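Hallon (board game)

Hallon is a bluffing and trading board game for two to six players, designed by Zixuan Duan with art by Soledad Mateos. I've kept this article going since the crowdfunding days, so you'll have to put up with me saying "I" in it. The wiki rules say that's fine on fan pages!

The game is set in a made-up port town called Ustard, where everyone runs a fruit stall and everyone is lying a little about what's in their crates. You win by having the most coins when the last ship leaves. A full game takes me an evening with new players and a lot less with my regular group (we've stopped reading the cards out loud by now).

Origins

Duan started Hallon as a plain card game with no board at all. In the designer notes at the back of the rulebook, Duan writes that the early version was played with index cards and dried beans, and that it was called Mercado until pretty late on. Mercado survives as the name of the central market space, and also as the thing you shout when you want to open trading. My copy of the notes has a misprint on the last page, where the old name and the new name both show up in the same sentence, and I've grown fond of it.

Mateos came in after the rules were mostly settled. She drew the stalls first, then the ships, and the box cover last of all. If you look at the Raspberry Seller card you'll find the same cat that's on the cover, only asleep. "Hallon" is the Swedish word for raspberry, by the way, and raspberries are the most valuable fruit in the game and the one that spoils fastest.

The campaign

The crowdfunding campaign opened in December and closed with 2,426 backers. I was one of them, at the plain tier, no extras, and I've regretted skipping the cloth bag ever since. Backers voted on two things along the way: the color of the coins (copper beat silver) and which extra ship to add to the base box. The winner was the Sandton, a slow, fat cargo ship that carries more crates than any other but always leaves port last. I voted for the smuggler's boat, and I still think it would have been more fun, but the Sandton has turned into the ship everybody fights over, so what do I know.

How it plays

Each round has 3 phases, and they always go in the same order. First is Stocking, where you draw fruit cards and put them face down in your crates. Next comes Mercado, the trading phase, and it's loud. You can say anything you like about a crate you're offering, but once the other player accepts, the crate is theirs and there are no take-backs. Last is Loading, when you assign crates to ships and find out what you've been sold.

A crate with matching fruit pays full price. A mixed crate pays half, rounded down. A crate with a rotten card in it pays nothing, and the whole ship it's on loses a coin per player, which is where the grudges come from. Raspberries turn rotten if they sit in a crate for a full round, so there's always a rush to palm them off on somebody during trading.

With 2 players the game uses a dummy stall that buys and sells by drawing from a small deck. It works okay. I'd call it a good way to learn the rules and a so-so way to spend a whole evening, and if you've only ever played it like that, please try it again with more people before you give up on it!

Common rules questions

People ask me most often whether you can trade coins for a promise. You can, and the promise isn't binding. You can also trade a crate you haven't looked at, including one you just got from somebody else, and that's how the same rotten pear ends up going all the way around the table.

The rulebook is vague about ties. The answer Duan gave backers in a campaign update was that tied players compare unspoiled raspberries, and if they're still tied they share the win. My group breaks ties by who loaded the Sandton last. That's a house rule, so don't quote me on it.

Reception and reprint

Backers mostly liked the art and the trading, and mostly grumbled about the insert, which doesn't hold sleeved cards. I agree on both counts. The second printing has a deeper tray and fixes the wording on the Customs Officer card, which used to say "may" where it needed to say "must." If you have the first printing, just play it as "must" and you'll be fine. I've also penciled the change onto my own card, and the pencil has held up well.
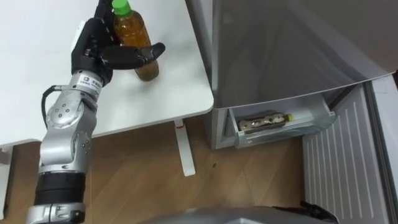
The two printings have the same card backs, so you can mix them if you're replacing a lost card. The coins are a slightly different shade of copper, though, and my group can tell them apart from across the table.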